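How to See the Night Parade at Rosonel Without Ruining Your Day

October
By the Cliston Park Notes desk

The night parade at Rosonel lasts 22 minutes if you count the sweeper truck, which gets applause. People will give up most of an afternoon for it. You can give up much less, and still see all the floats instead of the back of a stroller canopy.

Start with the route. It steps off by the Bralitetti Carousel, crosses the bridge, goes once around the fountain and leaves through the green gate next to the churro stand. The park map draws this as a cheerful dotted line and leaves out the part where the bridge closes to foot traffic 70 minutes ahead. Pick your side before then. If you have dinner booked on the far side, eat it first or learn to love churros.
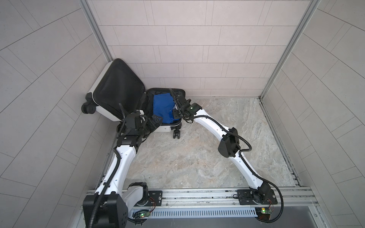
One reader wrote in to say the fountain is overrated, that the performers all turn outward there and you get elbows, and that the only sane place is the low wall past the bathrooms. I tried the wall. The reader is right about the elbows and a little optimistic about the wall, which slopes.

My own pick is the carousel end. The floats are fresh, the dancers still have their smiles on, and you're done early. The park says there are 3,337 lights on the lead float, and at the start of the route nearly all of them work.

To hold a spot:

1. Send one adult to the curb. A family of six sitting down at 5 p.m. makes enemies.
2. Sit on the curb itself. Cast members will move you off planters, benches and anything with a mosaic on it.
3. Swap every half hour. Whoever is off duty should ride the Filip Flyer, where the line drops to roughly 15 minutes once the curbs fill.
4. Have everyone back before the ropes go up. After that, "my family is right there" stops working as a password. 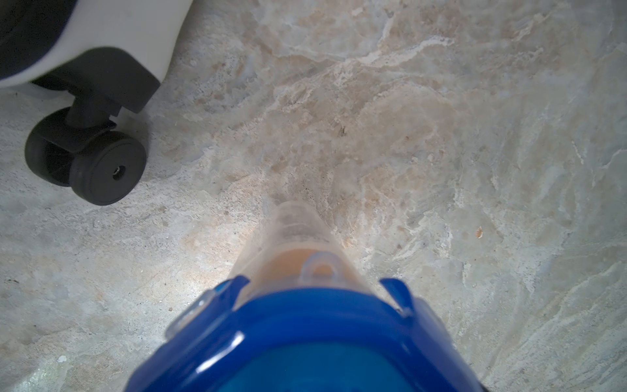 Blue gripper, seen from above.

Kids in front, adults behind, phones at chest height. If you hoist a child onto your shoulders after the music starts, please accept that the people behind you now know you only as The Tower.

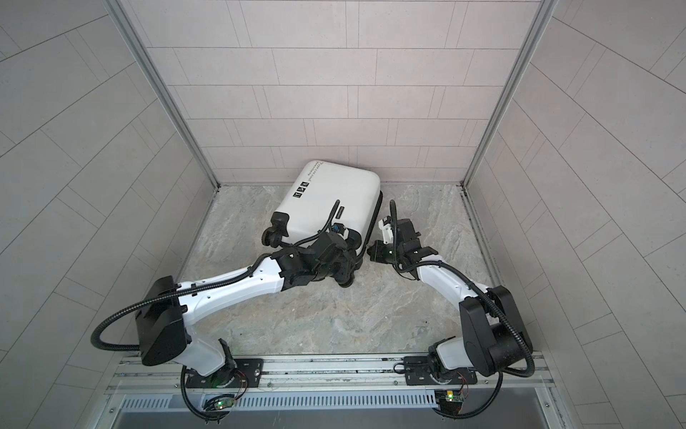 Bring a layer, too. The breeze comes off the lagoon right about when the lights dim, and the sweatshirts in the shop by the bridge are priced by someone who has noticed this.

When the last float passes, stay put for 5 minutes. The crowd follows it toward the green gate like ducklings, and the path behind the carousel clears out.
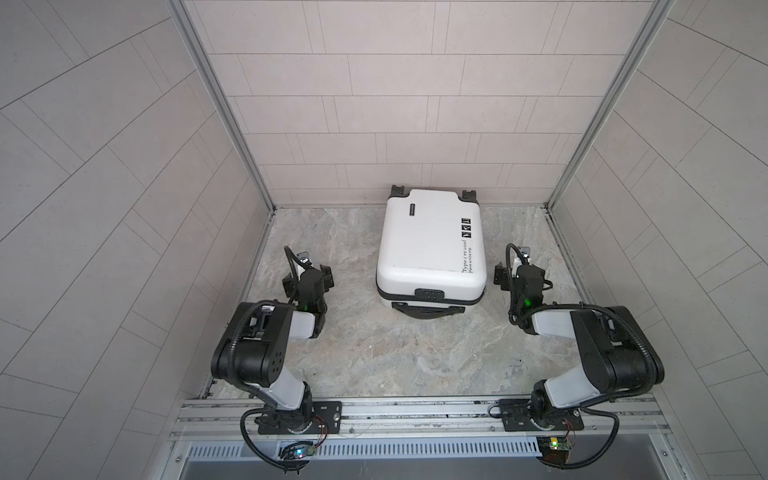 From there it's an easy walk to the Cliston exit, where 3 of the turnstiles stay open late. Trams run from the left-hand side. The right-hand side is for hotel buses, and the driver has heard your story before.

Questions or corrections: use the contact form | © Cliston Park Notes | Back to top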